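Projects > Kitchen Bench > Equipment Plan > README

Search this repository

# Kitchen Bench Equipment Plan

Maintained by Ama Arthur, Covport lab. Last revised November 26, 2022.

This folder holds the budget for the appliance-handling bench and the recordings we used to decide what to buy. Start with `budget.csv`. The recordings are in `wrist/`, one subfolder per session, 17 sessions in all.

## What we are buying

The bench has one arm now. The plan covers a second arm, a spare gripper, and replacement appliances.

- Second arm, Dogbe, refurbished: $3,626
- Gripper and wrist camera mount, Oltine: $2,175
- Appliances: bought locally as needed, not in this budget

Both quotes are good through January. The Dogbe price includes the controller but not the table clamp. We have a clamp already — check the bolt pattern before ordering another.

## Why the gripper is a separate line

Toaster ovens were the hardest item to plan for. The opening is tight compared with a sink or a drawer, and a wide linkage has to come in at an angle to get near the rack. Before approving a gripper, compare its widest point, with the fingers open, against the opening of every appliance on the task list.

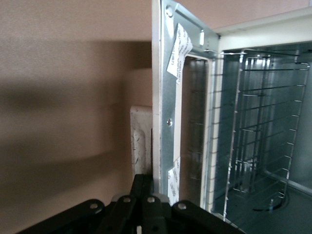

Letiretti also sent a quote for a slimmer model. It was cheaper, but the fingers are sold only as a full set, so one worn pivot means paying for all of them. Oltine sells the links and pins separately. Over two years of daily use we expect that to matter more than the purchase price.

## Columns in budget.csv

- `item`: short name
- `vendor`: as written on the quote
- `price_usd`: before tax and shipping
- `status`: quoted, approved, ordered, or received
- `notes`: free text, often blank

## Known gaps

Shipping is missing for both vendors. Wrist camera cables are listed under the old part name. Two sessions have no notes file — the video is fine, but don't use them to compare cycle times.

## Changes

Send corrections to Ama before editing an approved row. Rows marked quoted can be changed by anyone with write access.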